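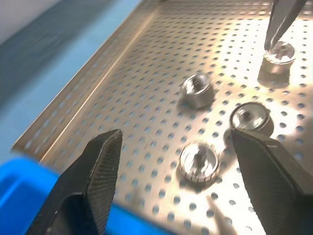 Budgeting a second arm for small parts sorting

beltberg_liam
OK so we finally got the go-ahead to plan for a second arm in February and I'm way too excited! Work is mixed hardware, mostly nuts: hex, knurled, some brass-toned ones, picked off a perforated stainless tray. I have roughly 1,000 left over after the arm itself. Spend it on spare fingers or on lighting? The shine off that metal drives me nuts (sorry).

mcropper
Fingers! Textured ones wear, and you'll want a few shapes to play with. We keep 6 pairs on the shelf and I love having them.

Goodall_M
Have to disagree with Mervyn. Lighting first. A polished round nut on bright steel is about as mean as it gets for a camera, and new fingers won't help if the arm can't tell where the edge is. Get a big soft diffuser and try it before you order anything else.

mcropper
Fair, but a matte tray liner costs next to nothing. Fix the glare that way and keep the money for fingers.

Goodall_M
Unless the parts have to drain, and then you need the holes. Liam, do they?

beltberg_liam
They do, yes. So no liner. Hmm!

velimir_j
Please put a line in for setup time too. We planned 6 days at Susach and used 12. Great project, I'd do it again tomorrow, but those days came out of the spares money.

beltberg_liam
Ouch, adding that now. Diffuser first, then two pairs of fingers, and I'll ask Howard if setup can come out of the training budget.

mcropper
Three pairs!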